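Notebook, tabletop demos
Friday, June 6, 2025

Good morning at the table! I wanted to get down what I learned about pinching thin-walled things before I forget it, so this is long and a bit out of order.

The task for the Hollis set is still the same: pick one object out of the clutter, bring it up to a clear hold, pause, carry it to the tin tray, let go. We show it by hand with the hand-held grippers, one per hand when we want both arms to learn something. The left and right are supposed to be doing separate jobs by now, and I keep catching myself moving them together like I'm carrying a casserole. Must practice.

The floss pick box is my new favorite object. Clear plastic, slick, light, and it gives a little if you squeeze too fast. Taking it by the two side edges with the label facing out works much better than going front to back, and the blue pads do a lovely job of it. It still tips a few degrees in the grip. I used to restart when that happened. I've stopped doing that — a small tilt is what the arm is going to get too, and I'd like the policy to see it and carry on.
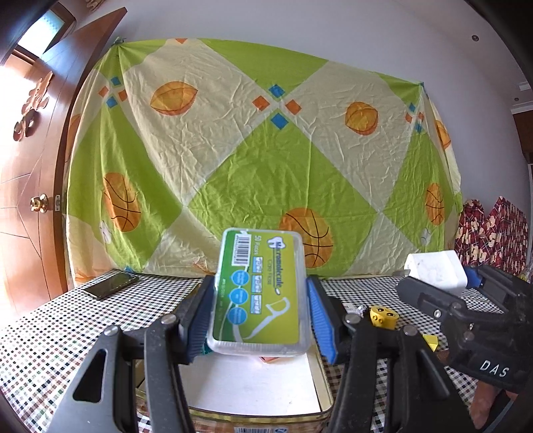
Citlali Chávez
Demonstrations and data, Arnthorpe bench

Things to keep doing with the floss box:

Close until the pads touch, wait a beat, then close a hair more. If I do it in one motion the box hops.

Hold it over the white surface of the tray before lowering. The pause gives us a clean spot to cut the segment later.

Second hand stays out to the side with its own block until the first hand is done. Having both grippers loaded at once is great practice for the Bratero arms, where the two sides share a workspace and have to wait for each other.

Segment 2947 is the one to look at if anyone wants to see what I mean by the two-step close. I watched it twice over lunch and I'm so pleased with it. The approach is slow and the wrist hardly turns.

On the backdrop: the basketball fabric stays up. I know it's loud. Plivton's plain gray wall made everything look easy in January and then the model fell apart the first time we moved it to a kitchen. A busy background and a checked cloth are exactly what I want behind small objects, wrinkles included.

Now the copper tin. Totally different animal from the floss box, and so much fun. It's rigid, so there's no squeezing it out of shape, but the faces are flat and the corners are rounded, and if the jaws come in even slightly crooked it wants to swivel. I come from below, keep the tin standing up, and let the two pads find the sides. The string across it worried me at first. I leave it on, and I keep the pads on the metal as well as I can.
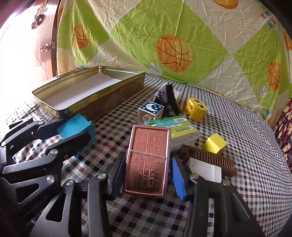
Copper tin held upright between the pads, geode and toy blocks behind.

The clutter behind it matters more than I expected. The geode is the best thing on the table for this: jagged, dark on the outside, sparkly inside, nothing like the toy blocks next to it. I'd like it to become a pick target too, but I haven't worked out a grasp I'd want anyone to copy. Ideas welcome, write them in the margin.

Still to sort out:

Starting pose. I drift closer to the table as I get tired. Tape on the floor, maybe.

Jaw screws on both units, check before the next session.

Remote-control comparison on the Bratero side. Same objects, same tray, four tries each to begin with. I'm betting the tin goes fine and the floss box gets dropped a lot, and I'd love to be wrong.

More floss box on Monday.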